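3.2 園路縁部の分類と樹陰の評価

本節では、ゾーラウ緑地(Sorau)の園路を対象に、舗装と芝生の境界部の状態および樹陰の分布を整理する。対象区間は園路網のうち延長600 mの歩行者用区間であり、これを21の小区間に分割した。踏査は5月の午後に行い、各小区間で縁部の形状、芝生の被覆状態、路面に落ちる樹陰の有無を記録した。判定は2名が独立に行い、不一致のあった小区間については現地で再確認した。

縁部の分類にはAgbekoとAertsによる区分を準用した。この区分では、舗装端が連続した線として認められるものを「明瞭型」、芝生の侵入や摩耗によって端部が不規則となったものを「不明瞭型」とする。なお、縁石の有無は区分の条件に含めず、補足項目として別に記録した。樹陰については、樹冠による日射の遮蔽が路面に及ぶか、芝生面にとどまるかを区別した。代表的な地点の状況を図4に示す。 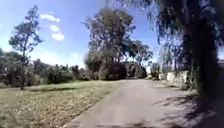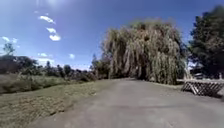 図4 対象区間における園路と隣接する芝生(上:明瞭型の縁部をもつ地点、下:不明瞭型の縁部をもつ地点)

図4上の地点では、左側の舗装端が直線的に芝生と接しており、明瞭型と判定した。路面の右半分には樹葉によるまだら状の影が落ちる。芝生は植栽に近い奥側で緑色を保つ一方、手前側では淡い黄褐色の部分が目立ち、被覆も薄い。左手の高木は樹冠が疎で、枝葉の間に空隙が多い。このような樹形では、密な樹冠をもつ樹木に比べて遮蔽の効果を小さく見積もる必要がある。

図4下の地点は園路の幅が広く、左側の縁部には縁石がない。芝生との境界は不規則であり、不明瞭型に区分した。路面の色調にもむらがあり、中央の日向部分は白っぽく、右手前にはやや暗い擦れた部分が認められる。園路の先にはシダレヤナギの大木があり、垂れた枝の下端は舗装面の近くまで達している。通行空間の確保という観点からは、枝下高を縁部の状態とあわせて記録することが望ましい。右側の木製格子柵については、園路との間に帯状の草地が残されているため、柵の位置を舗装端とはみなさなかった。

全21小区間のうち、不明瞭型と判定されたものは11であった。ただし、本調査は単一の時期の踏査に基づくものであり、芝生の生育に伴う縁部の変化は評価していない。また、樹陰の位置は太陽高度と方位に依存するため、ここで得た記録をそのまま終日の遮蔽量に換算することはできない。これらの点を踏まえ、次節では縁部区分と芝生の被覆状態との対応を検討する。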